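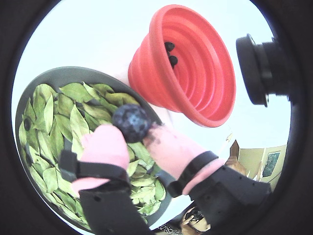
Gripper with a dark blue ball, plate of leaves and red funnel.

April
Tinard Student Robotics Project, speaker notes

Good morning, and welcome. The project is a one-term course for second-year students, taught jointly by the Dreria and Collberg campuses. Each team teaches an arm to pick berries out of dried leaves and place them in a cup.

Pause before the rules. A team of 3 shares one arm and one bench. Scoring is by clean picks – a berry that leaves the tray with a leaf attached does not count.

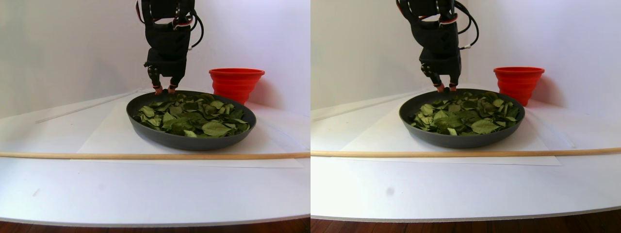

Two views of the arm over the pan.

The berry task was adopted from the Vídalín spring contest. The leaves present the main difficulty. They shift whenever a finger touches them, so the position planned a moment earlier may no longer be correct. Students are asked to log every attempt, including failures, and the course target is 1000 logged attempts per team. 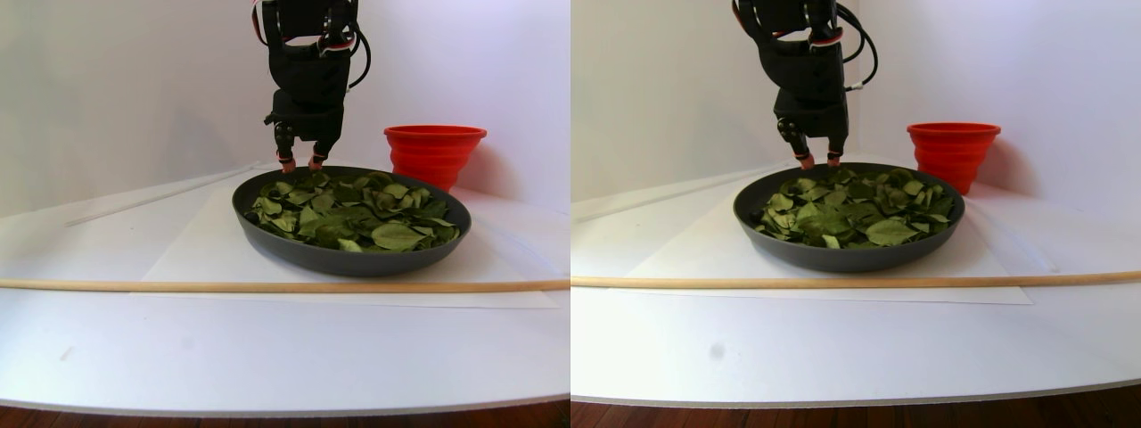

Fingertips at the left side of the leaves, red bucket to the right.

Explain grading here. Half of the mark is for the log and the written report. The remainder is for the final run, which lasts 2 minutes. Teams may change their software until noon on the day of the run – hardware is fixed after the midterm review.
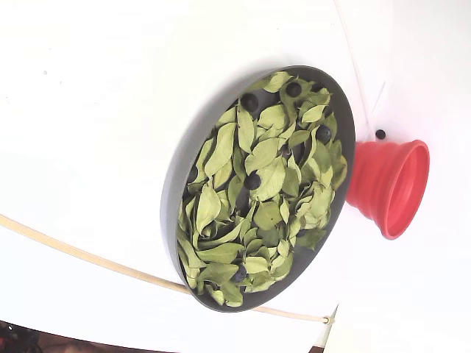 Vídalín's reply to our draft rules was that two minutes is too short for a first-year course, and that a team should be allowed one restart without penalty. The staff will decide on the restart before the fall term.

Take questions.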